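4.2 What the kitchen staff did with the time

The case for automating the prep room at Mondudach was made, as these cases are, in hours. Handico's proposal promised that a two-armed station would take over the dull end of the morning, and that the staff would be freed. It did not say for what. We interviewed 16 members of staff over 3 months, first while the station was being trained in simulation and again once it had been given a corner of the real kitchen.

Ifor Owen, who has run the prep room since 1991, was asked early on to write down how he sets out a counter. He produced a page and a half, most of it about where not to put the knives. The developers wanted to know the distance between the pan and the board. Owen's answer, recorded in full in their notes, was "enough". Several meetings followed, at the end of which enough had become a number -- one that Owen disputes to this day.

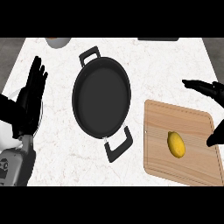

Figure 3. Simulated prep task: two robot hands, a pan, and a lemon on a cutting board.

The staff called these exchanges "homework". Lleucu Phillips reported that she had never thought so hard about picking up fruit, and that for a week afterwards she did it badly. Others were pleased to be asked. It was the first time, one cook remarked, that management had shown any interest in which hand she used. Knowledge that had earned no extra pay for years was now worth a catered workshop, though the catering fell to the people attending it.

Once the station was installed, the hours did move, but they moved sideways. Chopping and fetching shrank on the rota. In their place came clearing the station's counter, putting things back where it expected them, and a task listed on the rota as "Kim", after the scheduling software, which nobody had budgeted for and which Carys Eynon ended up doing because she sat nearest the screen. Her job title did not change. Her breaks did, as Kim preferred them early.

Four of the cooks told us the work was easier on the wrists. We have no reason to doubt it, and it is the finding Handico has chosen to quote. The same cooks also said they talked to each other less, the old prep table having been the place where grievances were aired and shifts swapped. Shift swaps now go through Kim. Grievances, so far as we could establish, go to the car park, where we conducted most of our second round of interviews.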